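Trallby two-slot toaster, cream white, with Brukira tray

Order no. 2061
Supplied by Değirmenci Kitchen Supply

The Trallby is a compact two-slot toaster for break rooms, small kitchens and serving counters. It takes ordinary sliced bread and is operated by one lever and one knob. The body is cream white with rounded corners. The Brukira tray is sold with it as a set or separately under order no. 1174.

Placement

Stand the toaster on a flat, level table with clear space above the slots. Do not run it under a wall cabinet or next to curtains or paper. The lever is on the end of the body, so leave that end open to the user. The cord exits at the back and should reach the outlet without crossing the area where plates and trays are set down.
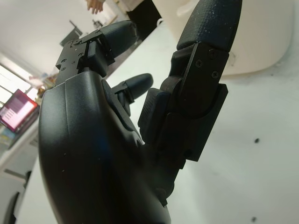

A light-colored tabletop is suitable if the surface tolerates moderate warmth. On lacquered or waxed tops, place a heat-resistant mat under the feet. Crumbs collect beneath the body over time — lift the unit when it is cold and wipe the table with a damp cloth.

Loading

Insert one slice per slot, upright, with the long edge down. Either slot can be used alone. Slices should drop in under their own weight; bread that has to be pushed is too thick and can jam against the guides. Maximum slice thickness is 28 mm. Buttered, glazed or filled products are not permitted in this appliance.

Load both slots before lowering the lever if two slices are wanted. A slice added halfway through a cycle comes out paler than the first. 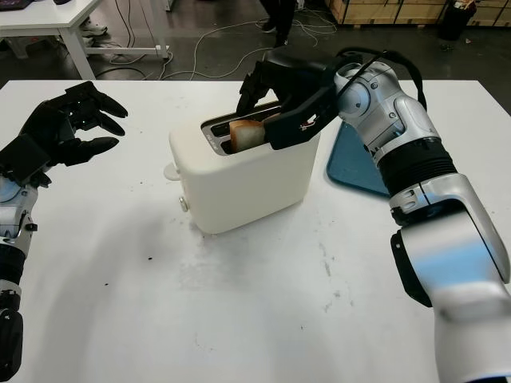
Set the browning knob first, then press the lever down until it latches. The lever latches only when the unit is connected to power. With dry or day-old bread, choose a lower setting than for fresh bread. Frozen slices need a higher setting and should be separated before loading.

To stop a cycle early, lift the lever by hand. Short pieces may sit below the rim after the cycle ends. Unplug the toaster and let it cool before removing them, and do not reach into the slots with metal utensils.

Tray

The Brukira is a flat rectangular tray with a raised rim and rounded corners. Set it beside the toaster, on the end away from the lever, and leave a gap so the rim does not touch the warm body. Wash by hand. The tray is not for oven use.
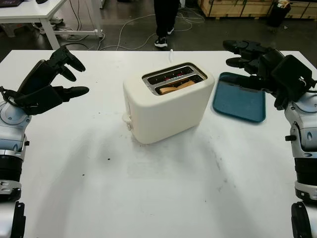 Two-slot toaster in cream white with blue tray. Bread in the front slot, rear elements glowing.

Cleaning

Unplug and allow to cool for 20 minutes. Invert over a sink or bin and shake lightly to release crumbs. Wipe the outside with a soft, slightly damp cloth. Abrasive pads dull the finish and mark the metal rim around the slots. Do not immerse the body or the cord.

Spare parts

Knobs and lever caps are stocked. Heating elements are fitted by our Estus workshop only — quote the order number with any repair request.

Product contact: Gülizar Tekin, Değirmenci Kitchen Supply | Page revised 12/16/24 | © Değirmenci | Back to top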